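两款夹爪的对比，写到一半的笔记

2022年5月28日

上个月答应过要把夹爪的事写完，拖到今天。先交代背景：我手上有两款二指平行夹爪，一款是Trurkard的，一款是Pelletier的，都能装在同一条臂上，法兰盘通用，换一次大概一杯茶的工夫。控制器是Plarnovlow，固件从三月到现在没动过。我想弄清楚的问题很简单，就是抓软的东西，哪一款更省心。

硬的东西其实没什么好比。杯子、木块、遥控器，两款都能抓，差别只在夹持力怎么设。真正麻烦的是布。布没有固定的形状，抓起来以后形状又变，相机前一秒看到的轮廓后一秒就不能用了。所以这一轮我只用布袋、毛巾和帆布包，其中帆布包花的时间最多，黑色的包身，浅褐色的织带提手。

帆布包的任务分成两段。第一段是勾住提手或者带环，把包带到指定位置。第二段是包塌在桌上的时候，从褶皱里找到一处可以夹的地方。第一段对开口宽度要求高，手指要进得去；第二段对指尖的厚度要求高，太厚的指尖会把布推走。 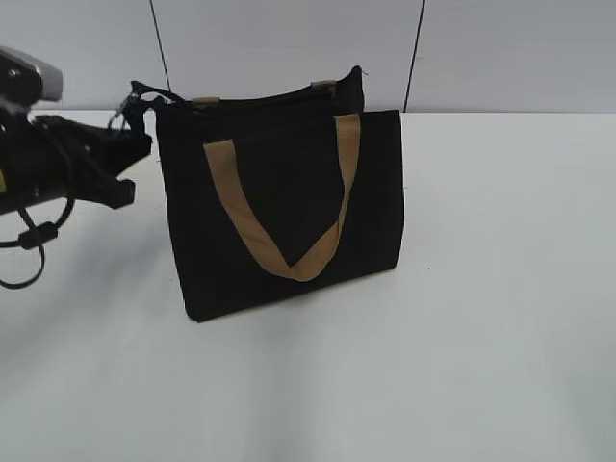 抓布料的时候，夹持力是不是设得越大越好？
力大到布不打滑就够了，再往上加，薄的布料会被压出印子，手指闭合时也更容易把旁边的褶皱一起卷进来。我一般从低档开始，打滑了再往上调一档。

下面说具体的比较。

Trurkard这款的优点是行程长，张开以后余量大，目标位置偏一点也能包进去。缺点是闭合速度在低力矩下不太稳，有时最后一小段会停顿一下，然后突然合上。抓硬物时感觉不出来，抓布的时候这一下停顿足够让布边滑出去。我试过把速度限到一半，停顿还在，只是没那么突然。后来把闭合分成两步，先快速合到接近，再慢速夹紧，情况好一些，但程序里要多写一段判断，看着不舒服。

Pelletier那款行程短，闭合很顺，从头到尾一个速度。位置反馈也比较干净，画出来的曲线基本是一条斜线，夹到东西以后马上变平，判断有没有夹到很方便。麻烦在于行程短，接近角度稍有偏差，指尖就会顶在布上，把整个包往前推。包在桌上被推着走，原来算好的抓取点全部作废，只能退回去重来。

两款我各跑了一组，日志里一共存了572次抓取，包括失败的。失败我按原因分了类：没夹到、夹到又滑掉、夹到了但多带了一层布、把物体推走。Trurkard的失败大部分是滑掉，Pelletier的失败大部分是推走，分得很清楚。多带一层布这一项两边差不多，我认为跟夹爪关系不大，是视觉的问题。

视觉这边顺便说一下。我用两路相机，一路固定在外面看整个桌面，一路装在手腕上看指尖附近。外面那路负责粗定位，手腕那路负责最后一段。黑色的布对两路都不友好，反光少，褶皱之间几乎没有对比，深度图上经常缺一大块。加光有一点用，但桌面是白的，光一强桌面就过曝，自动曝光又把布压得更黑。最后我把曝光锁死，按布的亮度来调，桌面白成一片就随它去。

浅褐色的提手反而帮了大忙。它跟包身颜色差得远，分割起来很容易，找到提手就等于知道了包的朝向。包立着的时候这个办法几乎不出错。包塌下去以后，提手有一部分压在下面，露出来的是几小块，分割结果就变成几个不相连的斑，要猜哪一块是连着哪一块的。我写了个很土的规则，面积太小的丢掉，剩下的取离指尖最近的那一块。
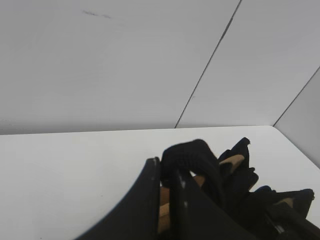 这个规则大部分时候能用，出错的时候错得也很一致：最近的那块往往是提手根部缝在包上的地方，夹住以后提起来的是包口加提手，厚，容易滑。后来加了一条，优先选细长的斑，短而宽的往后排。加完以后，滑掉的次数少了，我没有单独统计，只是看日志的感觉。

手眼标定重做了2次。第一次做完发现手腕相机的支架有一颗螺丝没拧紧，转动几圈以后角度就变了，前面的数据只好扔掉。这种事没什么可说的，拧紧，点一点螺纹胶，再来一遍。换夹爪以后相机不用动，但是指尖的长度不一样，工具坐标要跟着改。我有一次忘了改，指尖直接往桌面压，好在力矩保护起了作用，夹爪没事。

Colton Kowalchuk留言问过为什么不用吸盘。我手上有一个Tralo的小吸盘，也装上去试了一个下午。帆布透气，吸不住，毛巾更不用说。吸盘抓纸盒很好，跟这次的题目没有关系，所以没有放进比较里。他还问能不能在指尖贴硅胶，这个我试了，摩擦力确实上来了，但是硅胶片有厚度，指尖插进褶皱时更容易推布，用久了边上还会翘起来。薄一点的材料我已经下了单，到了再试。

线缆也花了一些时间。夹爪的线比我预想的硬，手腕转到某个角度会把线绷住，位置误差就出来了。留长一点又会垂下来，有几次差点扫到东西。现在的做法是留一个松的弯，中间用一个扣把两股线并起来，垂是垂一点，至少不绷。Pelletier的线细，这方面省事。

每组测试之间我会重新摆一次包。摆法有12种，写在一张纸上，照着轮。立着的、侧倒的、口朝下的、完全摊开的都有。刚开始是随手放，后来发现自己总是下意识地放成好抓的样子，成功率高得不像话，那一批结果没有用。

现在的结论只能说到这里：如果主要是勾提手、抓立着的包，我会选Trurkard，行程长带来的容错很实在。如果主要是从一团布里夹起一个角，我会选Pelletier，前提是接近角度要调得细。两样都要的话，目前我还是把Trurkard留在臂上，两步闭合的程序虽然难看，跑起来没有出过大问题。

下一步打算换一版指尖，把前端磨薄，看看能不能让Trurkard在布堆里少推一点。另外控制器的采样率还可以再提，现在的停顿到底是电机的问题还是通信的问题，我没有看清楚。日志格式也要改，目前每次抓取存一个文件，文件夹打开很慢，找一条记录要翻半天。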